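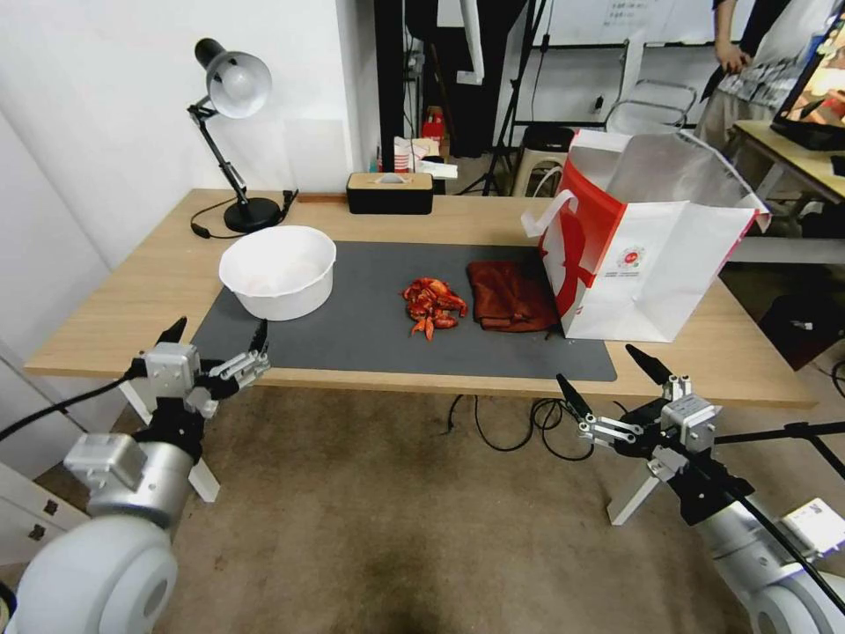 Home › Beauty › Lips › Tints › Reviews

Keltside Lip & Cheek Tint, shade Slanina
4 out of 5

Quick one before work. Bought this in February after my old tint got discontinued, been using it most days since so I think I can say something useful by now.

Color first. Looks scary dark in the tube. Goes on way sheerer, a sort of brick pink on me, medium skin, warm side. One layer for the office, two if I'm going out. Three gets patchy, don't bother.

Texture is thin, almost watery. Dries FAST. You have maybe ten seconds on the cheeks before it sets so do one side, blend, then the other. I ruined it the first morning doing dots on both cheeks like an idiot. Fingers work better than a sponge, the sponge just drinks it.

Lasts well. Put it on at 7, still there at lunch, bit faded in the middle of the lips after soup. Cheeks held til I washed it off. Didn't break me out. Slight rose smell, gone in a minute.

Minus one star for the applicator. Doefoot is too big and scratchy and it picks up way too much product, I wipe it twice on the neck of the tube and now the cap is all gunky and doesnt close right. Rultevia has a smaller one on theirs and it's so much nicer, but their shades all go orange on me.

Paid 11 dollars on sale. At full price I'd think about it. Removes fine with oil cleanser, micellar water just smears it arround.

Would buy again, prob in a lighter shade.

Nathalie Dewulf
Skin type: combination
Would recommend: Yes

10 people found this helpful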